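Stiltside – Rerken (remaster): which pressing, and is the low end really fixed?
Forum: Heavy / Extreme – Releases and Reissues
September 2026

tremolo_ledger
Picked up the Stiltside reissue of Rerken last week and have been through it four times, twice on speakers and twice on headphones. For those who don't know the record, it's Aaltonen's second album, death metal with a fair amount of doom in the slower parts. The original CD was let down by a kick drum that was all click and a bass guitar you could only find in the gaps between riffs.

The remaster moves the bass up and takes some of the edge off the guitars between 2 and 4 kHz. Side A is a clear improvement. Side B I'm less sure of. The long closing track now sounds congested from the second verse onwards, and the cymbals smear when the double kick comes in.

Mine is from the black vinyl run, numbered 465. Has anyone compared it with the download?

lowtuned_pete
I have the download and the original CD. Loudness-matched them before listening, otherwise the comparison is worthless. The download is limited harder than the CD on every track, and the closer is the worst of them. If your vinyl was cut from the same master it will have the same fault.

I don't agree that side A is better. The guitars on the original were harsh but you could follow both parts. Now the left one sits under the bass for most of Atell.

gravemarrow
Atell is the track that gained most, in my view. You can hear that the bass plays a separate line under the main riff and doesn't just double the guitar. I owned the CD for years and never noticed it.

The harshness on the old version was not detail. It was a cheap pedal into a cheap desk.

lowtuned_pete
Detail or not, it was the sound of the record. A remaster that pushes one guitar out of the way to make room for the bass is closer to a remix.

tremolo_ledger
Nothing on the sleeve says they went back to the multitracks. The credit only says remastered from the stereo tapes. You can't move one guitar without moving the other if all you have is two channels, unless they treated left and right separately.

lowtuned_pete
Treating left and right separately is common enough. Put it in mono and see what happens to the riff at the start of the third track.

halfstep_down
Different question, same record. Does anyone else get a resonance at the low E on side A? I've got the turntable and speakers in the spare office for now and there's one note that takes over everything. The floor is carpeted and there's a desk along one side.

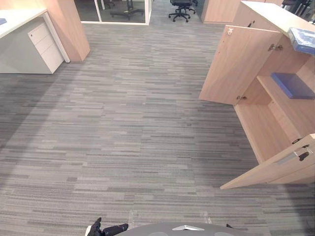
The room, carpet and desk end.

I haven't treated anything. Speakers are 50 cm from the wall and I sit near the middle.

gravemarrow
That's the room. Carpet does next to nothing at those frequencies, it only takes off the top. Sitting near the middle will give you a hole at some notes and the wall behind the speakers will give you a lump at others. Move the chair back a bit before you spend money.

subharmonic_sal
Could also be the turntable picking up the speakers. Stop the platter, put the stylus on the record, turn the volume up to where you normally have it and tap the shelf. If it booms through the speakers, you have feedback and the chair won't help. Is the deck on the same piece of furniture as the speakers?

halfstep_down
Same shelf, yes. Will try the tap test tonight.

tremolo_ledger
Back to the closer. I put the album in mono as suggested. The riff on the third track loses some pick attack but it doesn't disappear. I'd call that ordinary for two hard-panned guitars and not evidence of anything.

lowtuned_pete
Fair enough on the third track. I still prefer the CD.

halfstep_down
Tap test done. It booms, quite badly. Moved the deck on to its own stand and the low E is down to something reasonable. It's still a bit fat on the slow part of Atell, so gravemarrow is probably right about the chair as well.

subharmonic_sal
Good. Check the tracking force again now that it's been moved, and get the stand level.

oxide_shed
Catalogue question for the discography page. My copy has 2233 etched in the run-out on side A and nothing at all on side B. Tremolo_ledger, does yours match?

tremolo_ledger
2233 on A, yes. B has what looks like a scratched-out letter and then a dash. I'd assumed it was a handling mark.

oxide_shed
Then there may be two cuts of side B, which could account for the smeared cymbals. Stiltside have a second run listed for October, so I'll hold the page entry open and compare when that one arrives. If anyone else has the black vinyl, post the side B run-out please.

gravemarrow
Mine's blank on B. Cymbals sound fine here.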